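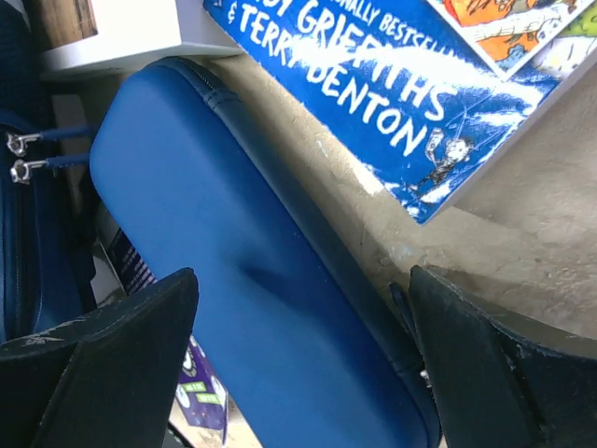 Oravec revises carton range for small household and stationery goods

Jimorley, January 28, 2023 – Oravec, the packaging supplier, has issued a revised range of single-wall corrugated cartons for small household and stationery goods sent by parcel post. The range is sold under the name Esano and replaces the existing Series B cartons. Orders are open to trade customers now. Series B will stay on sale until stocks are used up and will not be made again.

The main change is to the way carton sizes are set. Series B was built on fixed steps in length, with width and height following from the length. This suited books and boxed goods but left a large amount of empty space around bottles, canisters, tubes and soft or hard cases. Esano cartons are set by height first. Each of the four standard heights is offered with a choice of three base sizes, giving 12 cartons in all.

The sizes were drawn up from a survey of goods held by Rakosel, a mail order retailer that has bought Series B cartons since the range began. Oravec staff measured 1333 stock lines at the Rakosel warehouse, recording the three outer dimensions, the weight and the shape of the base for each. Goods that could not be stood upright without support were recorded separately. Items sold in sets were measured as packed for sale.

"Height was the dimension that caused the waste," said Ifeanyi Okafor, technical manager at Oravec. "A tall bottle in a Series B carton had to go in on its side, and the packer then filled the rest with paper. The same carton was being used for a bottle and for a stack of notebooks, and it fitted neither of them well."

Board and construction

All Esano cartons are made from B flute board with a brown kraft outer liner. The two tallest heights have a double-thickness base formed by overlapping flaps. The remaining heights have a standard crash-lock base. No staples are used. The side seam is glued on the inside face, and the glue flap has been widened by five millimetres compared with Series B.

The top closes with two flaps that meet at the centre. A tear strip is fitted as standard on the three smallest cartons and can be ordered on the others. Cartons with a tear strip carry a second line of adhesive so that they can be closed again for returns.

Cartons are supplied flat in bundles of 60, strapped in both directions. A full pallet stands 1860 millimetres high including the pallet itself, which allows it to pass under the lowest beam of a standard bay at the Jimorley depot and at most customer sites. Bundles may be mixed on a pallet provided that the largest base size is placed at the bottom.

Testing

Esano cartons were drop tested at Oravec's own test room in December. Each carton was packed to its stated weight limit, closed with paper tape and dropped on one corner, three edges and all six faces. Filled bottles were used for the tall heights. Paperback books were used for the low heights, with and without corner padding. Compression tests were then carried out on empty, closed cartons.

Two changes were made as a result. The score line at the top of the second height was moved outwards by one millimetre after the flaps were seen to lift on closing. The stated weight limit for the largest base size was lowered. Both changes are included in the cartons now on sale, and the printed data sheets have been corrected.

"The low cartons gave us little trouble," said Rodica Barbu, who ran the tests. "Most of the work was on the tall ones with a narrow base. They tip more easily on a conveyor, so the data sheet gives a minimum filled weight as well as a maximum."
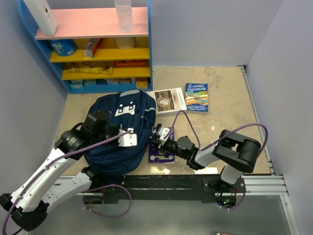 Household goods on open shelving, with bottles on the pink top shelf and a canister on the yellow shelf beneath.

Choosing a size

A sizing card is supplied with the first order. The packer stands the item on the card, reads off the base size, and then checks the height against a printed rule along the edge. Items with a rounded base are measured across the widest point. Cased items with a zip or strap are measured with the case closed and the strap lying flat.

The same method is used in the trade ordering system, where customers can enter dimensions for up to some 1000 items in one file. The system returns the carton code for each item and lists any that fall outside the range. Files must be in comma-separated form with dimensions in millimetres. Weights are optional, but without them the system cannot check the minimum filled weight for tall cartons.

Customers moving over from Series B should note that there is no direct match between old and new codes. A conversion table covers the most common uses, but it should be treated as a starting point and checked against the goods. Existing paper tape and labels can be used without change. Die-cut inserts made for Series B will not fit.

Rakosel has been using the four smallest cartons for outgoing stationery orders and will move its remaining lines over in stages. "Our packing benches were set out for the old bundle size, so those are being changed first," said Mavis Kowalczyk, warehouse manager at Rakosel.

Availability

Eleven of the 12 cartons are in stock at Jimorley. The tallest carton with the smallest base is made to order. Printed cartons are available in one or two colours, with artwork supplied by the customer. Sample packs containing one of each stocked size, a sizing card and the data sheets can be requested through the trade sales desk.

Trade enquiries: Tamsin Villanueva, trade sales, Oravec, Jimorley
Press enquiries: Thaddeus Szabo, press office, Oravec, Jimorley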